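Club de Robótica Gaete. Guía de puesta en marcha
Sección 3: las pinzas de mano y la primera tanda en la mesa redonda

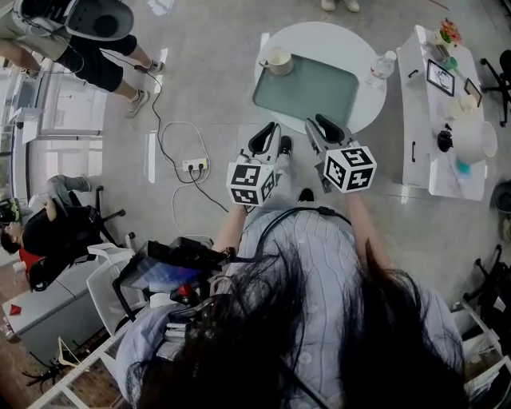 Figura 3.1. Las dos pinzas en posición de partida, delante de la mesa con la bandeja, la taza y la botella.

Si habéis llegado hasta aquí es que ya tenéis instalado Gurum en el portátil y habéis hecho la prueba de conexión de la sección 2 (si no, volved atrás, que luego me venís con el error 109 y siempre es lo mismo). En esta parte os cuento cómo monto yo el puesto para grabar demostraciones con las pinzas de mano. Lo escribí después del taller de Trinville y lo he ido retocando, así que perdonad si el tono cambia de un párrafo a otro.

3.1 Antes de coger las pinzas

1. Despejad el suelo entre vosotros y la mesa. Los cables se van hacia un lado y ahí se quedan. La regleta también va al suelo, apartada de donde vais a pisar.

2. Poned la bandeja sobre la mesa, un poco en diagonal. A mí me gusta así, se agarra mejor por las esquinas. Los objetos van alrededor, con sitio para meter los dedos de la pinza por los dos lados.

3. Pasad el cable por encima de los hombros, de atrás hacia delante. Si tenéis el pelo largo, sacadlo por fuera antes de colocar el cable y no después (lo digo por experiencia, me pasé media tarde enganchada).

4. Encended primero la pinza izquierda y luego la derecha. Gurum las asigna por orden de encendido y, si lo hacéis al revés, os saldrán las manos cambiadas en toda la grabación.

Nota: cada pinza lleva su cubo blanco con los marcadores en blanco y negro. Las caras tienen que estar limpias. Un trapo seco y ya está, nada de alcohol, que se come la tinta.

3.2 Posición de partida

5. Colocaos de pie frente a la mesa, con los brazos adelantados y una pinza en cada mano. Los dedos apuntan a la mesa y los cubos miran hacia arriba. No hace falta que estén a la misma altura exacta, una puede quedar más baja que la otra, pero que no se tapen.

6. Aguantad quietos hasta que suene el pitido doble. ¡Quietos de verdad! Si os entra la risa, cancelad y volved a empezar, sale más a cuenta que arreglarlo luego.

7. Abrid y cerrad cada pinza 2 veces, despacio. En la pantalla tienen que moverse las dos barras. Si solo se mueve una, mirad el conector de la muñeca, que tiene holgura desde diciembre y todavía no hemos encargado el repuesto.

Cuidado: no dejéis las pinzas apoyadas sobre los cubos. Se descuadran un poquito, no se nota a simple vista y la calibración se va al garete. Siempre de lado, sobre la espuma.

3.3 La primera tanda

8. Empezad por la taza. Se coge por el cuerpo, no por el asa, y se deja en la bandeja sin soltarla de golpe.

9. Después la botella, tumbada. Es de plástico y resbala, así que cerrad con suavidad y levantad cuando notéis que ya no gira. Cuesta las primeras veces, no os agobiéis.

10. Volved a la posición de partida entre un objeto y otro. Si os saltáis este paso, el programa junta los dos movimientos en uno y hay que cortarlos a mano.

11. Guardad con el nombre del equipo, guion bajo y número de tanda. Sin acentos ni eñes, por favor.

Nota: los que estéis esperando turno podéis quedaros sentados o de pie, pero apartados de la mesa y sin cruzar por delante de quien graba.

3.4 Si algo va mal

Los marcadores no se detectan: casi siempre es un reflejo. Girad un poco el cuerpo y probad otra vez. Si sigue igual, bajad la persiana.

La pinza se queda abierta: apagad, contad hasta diez y encended. Si lo hace 3 veces seguidas, apuntadlo en la hoja y pasad a otro par.

Las manos salen cambiadas: paso 4, y no pongo más.

Para la clasificatoria de Kudimitz necesitamos las tandas subidas a la carpeta común el dom. 4 de octubre como muy tarde. Lo de subir archivos está en la sección 4, junto con la plantilla de nombres.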